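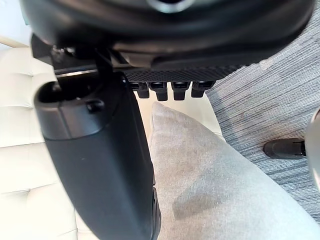
The office furniture swap at Dadach House is on again this November, and the rules are much the same as last year. Any tenant on any floor can put in chairs, desks, drawers, lamps and monitor stands they no longer want, and any tenant can take them away. Nothing is sold. Mesh is what most people ask for, and plain black mesh with a fine diamond pattern is easy to match with whatever you already have, so chairs of that sort tend to be claimed on the first morning. If you are after one, come early.

Drop-off opens on Friday at 9 in the old mail room on the ground floor, next to the Cemus loading bay. Please use the goods lift and keep the passenger lifts clear. Tape a sheet of paper to each item with your suite number and anything the next person should know. "Gas lift sinks" is useful. "Good condition" is less useful. If an item has an asset sticker from your firm, take it off your own register before you bring it down. Last year two desks went up to the Skoryk offices and had to come back again when the original owner's auditor went looking for them.

Last year 68 items changed hands, and the leftovers filled one trailer. Most of those were keyboard trays and in-trays. We will not be taking keyboard trays this time. We will also say no to anything with a split base, any upholstered chair with torn fabric, and bar fridges, which need a licensed person to degas them before they can be thrown out. Power boards are fine if they have a current test tag.

A few notes on chairs, as they cause the most questions.

Check the height adjustment before you carry a chair upstairs. Sit on it for a couple of minutes and see whether it holds. A cylinder can be replaced, but you will need the right length and it takes a fair bit of force to get the old one out. The building does not keep spares.

Castors come in hard and soft types. The hard ones suit carpet and the soft ones suit the timber floors on levels two and three. The lease makes tenants responsible for marks on the timber, so swap the castors if you need to. Most pull straight out of the base.

Mesh can be vacuumed with a brush attachment and wiped with a damp cloth and a little dish soap. Leave it to dry overnight before anyone sits on it. Bleach sprays weaken the weave and should be kept away from it. Where the mesh joins the seat edge, dust builds up in the gap and a dry paintbrush will shift it.

Arms that wobble usually need only an Allen key. There will be a tool box in the mail room during the swap. Please put things back in it. The 5 mm key went missing last year and a good many arms stayed loose as a result.

Taking items starts straight after drop-off closes at noon. You may take 2 large items per suite until three o'clock, and after that there is no limit. Large means a chair, a desk, a cabinet or a bookcase. Put your suite number on the sheet when you claim something and move it by the end of the day, as the room is needed by the painters afterwards. We can't hold items for people who are away, but a colleague can claim on your behalf.

Sandra Hulme in the building office is looking after the list. If you have something too big for the goods lift, ring her beforehand and she will work out whether it can go down the rear stairs. She would also like to hear from anyone with a flat trolley to lend. The building's own trolley has a bad wheel and pulls to the left.

Whatever is left will be collected by Namo, who strip out the steel and aluminium for recycling and send the rest to landfill. The pickup is paid for out of the common area budget, and it is charged by volume, so please dismantle bookcases and take the legs off desks if yours haven't been claimed by mid-afternoon.

Other business: the bike cage code changes to 1523 at the end of the week. The hot water on level four is working again. The side gate still sticks and a new hinge has been ordered.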